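Board transcription at Diltitz

Board transcription is the copying of production figures, shift assignments and safety notices onto wall or stand-mounted whiteboards. At the Diltitz packaging plant it was done by hand by shift clerks until the work was partly automated under a project called Stiltus. The change is often cited in local writing on workplace automation for its effect on a small group of jobs that did not appear on the plant's organization chart.

Background

Diltitz makes folding cartons and employs 200 people on two shifts. Each production line has a whiteboard on a rolling stand showing targets, actual output, downtime and the names of the people on the line. The plant has 25 such boards. Supervisors considered replacing them with screens on two occasions and kept the boards both times, mainly on the advice of line workers, who wanted to be able to add notes and cross things out without logging in.

Filling in the boards fell to five shift clerks. A clerk collected the figures from the line computers, printed them, and walked the floor with an eraser and a set of markers at the start of the shift and again after the meal break. The job also included answering questions, passing on messages and reporting missing supplies, none of which was written down as part of it.

The Stiltus project

Stiltus was set up by Diltitz with Solow, a contractor that builds arm-and-gripper systems for light handling work. The aim was to have a mobile arm write the fixed part of each board while leaving the notes column to the people on the line. Ghazal Arabzadeh led the work for Solow. Jade Gosselin, then a shift clerk, was assigned to the project half time and later became its floor coordinator.

Early work dealt almost entirely with the marker. A gripper closes with the same force wherever it takes hold, and a smooth round barrel can turn or slide when the tip meets the board. Wrapping the barrel to make it thicker is a common low-cost answer, used in many shops before a purpose-made holder is ordered.

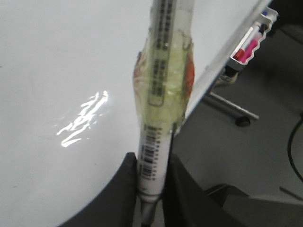 Glare was the second difficulty. Ceiling lights reflect strongly off a glossy board, and a camera mounted close to the surface can lose a thin line of ink in the bright patch. The project team turned several stands away from the nearest row of lights, a change that line workers had been asking for on their own account.

Writing itself came last. The first test text was a row of digits from 0 to 9, followed by the column headings. The letters were judged readable from the normal working distance at the end of August, and four boards were switched over first, all of them on the folding lines.

Work at the board

The arm works from a list sent by the line computer. It picks up a marker, moves to the starting position, writes one column at a time and puts the marker back. Erasing is still done by a person. A board takes longer to fill in this way than by hand, but the work can be done before the shift arrives.

Markers have to be capped, checked and replaced, and this is now a regular task with its own line on the shift sheet. A dried-out tip leaves a gap that the system may not notice, so a person looks over each board before the line starts – usually the clerk, sometimes the line lead. 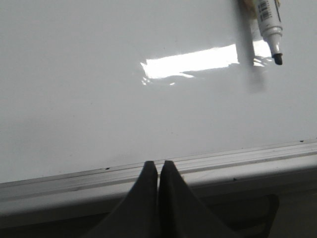
The notes column is kept outside the area the arm may enter. Workers use it for machine quirks, shift swaps and reminders. An early version of the layout made the column narrower to fit larger digits. It was restored to its old width after complaints from the night shift.

Effects on staff

No clerk was laid off. Two of the five moved to other work in the plant, one in scheduling and one in shipping. The remaining three split their time between board checks, marker supplies and the line questions that had always come to them. Their job title was changed to floor coordinator, with a pay grade one step higher.

Opinion among the staff was mixed. Clerks reported less walking and fewer copying errors to correct. Line leads said they saw a coordinator less often at the start of the shift, and that small problems such as a missing glove box or a broken label printer took longer to be passed on. A fixed morning round was added to the coordinator's duties in response.

Gosselin wrote in the plant newsletter that the copying had been the dullest part of her day and also the reason she knew everyone's name. Arabzadeh, in the same issue, described the board checks as permanent and said they should be staffed as such.

Use at other sites

The Varghese plant, which makes paper trays for the same customers, adopted the board layout without the arm. Its clerks write the figures by hand in the Stiltus format, with the notes column on the right.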